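The Paper Company That Kept Two Sets of Invoices

By Rin Nomura
Sunday, June 12, 2022

The courtroom on the fourth floor has no windows, and on the first morning the air conditioning was so strong that two of the jurors asked for permission to keep their coats. I had a notebook, a bottle of water that I was told to leave outside, and a seat behind a man who slept through most of the opening statements. The case was against a company, and I did not know where to look. When a person is charged with a crime, everybody in the room looks at the person. A company has no face. It had a lawyer in a gray suit, and next to the lawyer an empty chair.

The company is called Dekeck. It sells packaging: boxes, inserts, printed sleeves, the paper bands that go around a shirt. Prosecutors say that over several years it sent its customers one set of invoices and gave its tax preparer another set, with smaller numbers. The difference went to Ivstead, a firm with a mailbox, a bank account and, according to the indictment, no employees. From Ivstead the money paid for apartment rent, school fees, two cars and the repair of a boat.

Dekeck has pleaded not guilty. Its position is that Ivstead was a real consulting business, badly managed, and that the second set of invoices was a set of drafts which should have been thrown away.

I have covered courts in three countries, and English is the third language in which I have tried to explain tax fraud to readers. It does not become easier. The words are dry in all of them. But I have learned to wait for the moment when the paper turns into people, and in this trial it came on the second day, when a former bookkeeper was asked to explain a yellow folder.

She was a small woman with a very clear voice. She said that she had been hired to enter payments, and that for the first months she saw nothing strange. Then a customer telephoned to ask about a bill. She opened the file and found a number which was not the number the customer was reading to her. She thought she had made the mistake herself. She stayed until evening to find it.

"I was embarrassed," she told the jury. "I thought they would fire me for it."

The next day she brought the two invoices to her manager. He thanked her, took both papers, and put them in the yellow folder. After that, she said, she was told to send any such papers directly to him. She did this until she left the company. The prosecutor asked why she had not told anyone outside. She was silent for a long time, and then she said she had two children and the health insurance was good.

The defense lawyer was polite with her. He asked if she had training in accounting. She did not. He asked if she had ever seen a consulting contract between Dekeck and Ivstead. She had not, but she agreed that there were many contracts she never saw. He asked if drafts of invoices were common in the office. She said yes, drafts were common. When she stepped down, I could not say from the faces of the jurors which side had won the hour.

Why charge a company at all? It is a question that readers send me often, and I used to ask it myself. You cannot put a company in prison. You can fine it, and the fine is then paid by the owners, or by the customers through higher prices, or by workers who lose their jobs when there is no money left. Some people believe that for this reason a criminal case against a business is mostly theater. If somebody did wrong, they say, find that person and put him on trial.

The other side has an answer, and I heard it from a retired prosecutor with whom I had coffee during a long recess. In his view, a crime in an office is often cut into small pieces. One employee types, another signs, a third sends the wire, and every one of them can say that he only did his small piece. When you charge the company, you put the pieces together again. He also said, less nobly, that a company under indictment begins to cooperate very quickly. Banks become nervous. Customers read the news. A conviction can close the door to public contracts, and for some firms this is worse than any fine.

In Dekeck's case there is one more reason. The man who ran the finance department made an agreement with the prosecutors last October. He is expected to testify, and without him the case would be mainly documents. With him it is documents and one witness whom the defense will call a liar. I have seen trials won and lost on exactly this balance. A jury may dislike a cooperating witness very much and still believe him.

There are 83 boxes of documents. They are stored in a room near the clerk's office, and every morning a young paralegal brings up those that are needed on a metal cart with one bad wheel. You hear the cart before you see it. Most of the boxes will never be opened in front of the jury.

Among the papers that were opened is a lease. Dekeck rented an apartment in the name of Ivstead, six floors above a pharmacy, and the prosecution says that a relative of the finance chief lived there without paying. The defense says it was kept for visiting clients. A doorman was called to testify about who came and who went. He had worked in the building for a long time and he spoke about the tenants with great care, as if they were sitting in the room. He remembered the relative well. Of visiting clients he remembered none, but he added that he did not work nights.

There was also a long discussion about a customer called Hutapea, an importer of household goods and toys that bought its boxes from Dekeck. Hutapea is not accused of anything. Its records matter because they are complete: each bill it received was scanned and kept, and so they can be placed beside the bills that the tax preparer saw. An analyst for the prosecution did this for most of an afternoon. She put one invoice on the left half of the screen and its twin on the right half. The date was the same, and the order number, and the quantity of boxes. Only the price was different. After the first few pairs the judge asked if the parties could agree on the rest. They could not, and so we continued.

It was slow, and I think it was also the strongest part of the case so far. A number by itself says little to a jury. Two numbers for the same box are something else. In the row in front of me the sleeping man had woken up and was writing on his newspaper.

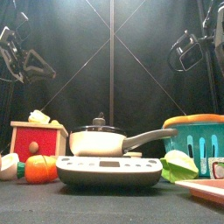

Brightly colored toy kitchen items on a dark gray tabletop.

In the corridor I spoke with one of the few people who came every day without being paid for it. He once owned a small print shop, Pitura, which lost its biggest client to Dekeck. He does not claim that the fraud ruined him. His prices were higher, he said, and his machines were older. But he wondered how many of those low prices were possible only for a company that did not pay its full taxes. "I paid mine," he said. "Every year I was angry, and I paid." He has a folding cushion for the benches, and he offered me half of his sandwich.

His question will not be answered in this trial. The law asks if false records were made, and if the company meant to make them. It does not ask who lost a client. I understand the reason for this, but when I walked to the train I thought more about his print shop than about the boat.

The judge has told the jurors to expect 3 more weeks. The finance chief is still to come, then the tax preparer, and then the witnesses for the defense, if it decides to call any. The lawyers have asked for 90 minutes each for their closing arguments, and the judge has not said yes. She runs a strict room. On Thursday she stopped a lawyer in the middle of a sentence because a juror needed a cough drop, and then let him begin the sentence again.

If Dekeck is found guilty, a fine will be set at a separate hearing. Its lawyers have already said that they would appeal. The warehouse is open in the meantime and the trucks go out each morning. I passed by it before I wrote these lines. A sign near the gate said that the company was looking for drivers, and under it, on a smaller sign, that it was looking for a bookkeeper.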